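### 4.2 Attendance after a change of ballpark

The second part of the analysis considers what happens to walk-up ticket sales when a minor league club leaves a downtown ballpark for a site outside the city limits. Two clubs in the sample moved during the study period: Levby, whose new park opened 10 miles north of the old one, and Clestby, whose new park lies 20 miles to the east. Usau stayed in its original park throughout and serves as the comparison club. Season-ticket accounts were removed before estimation, as these were sold under multiyear terms that carried over to the new parks.

Walk-up sales were recorded at the gate and summed by game. Games shortened by rain were kept; doubleheaders were entered as a single date. The model includes fixed effects for month and day of the week, the club's winning percentage on the morning of the game, and an indicator for postgame fireworks. Standard errors are clustered by homestand.

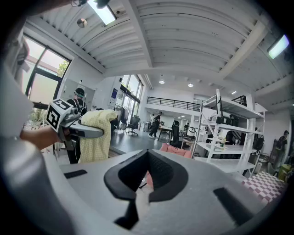
**Figure 3.** Hand-held grippers, one with a cube of black-and-white markers mounted on top.

The winning percentage term was entered with a lag of one game, so that the result of the game itself could not affect its own gate. Replacing it with games behind the division leader left the sign of every coefficient unchanged.

For Levby, the move is associated with higher walk-up sales on weekends and lower sales on weeknights, with the largest decline on Thursday. The weeknight loss is consistent with the end of foot traffic from nearby offices, which had supplied many late buyers at the old park. For Clestby, sales fell on all days. The difference may reflect transit: the Lozano bus line was extended to the Levby site before opening day, while the Clestby site had no scheduled service until its second season.

A new park usually draws extra visitors in its first months. To limit this effect, the model was estimated again without the first 40 home games at each new site. The weekend gain at Levby shrank and was no longer distinguishable from zero, while the weeknight loss remained. September games were also dropped in a separate run, given the small number of dates, with little change in the estimates.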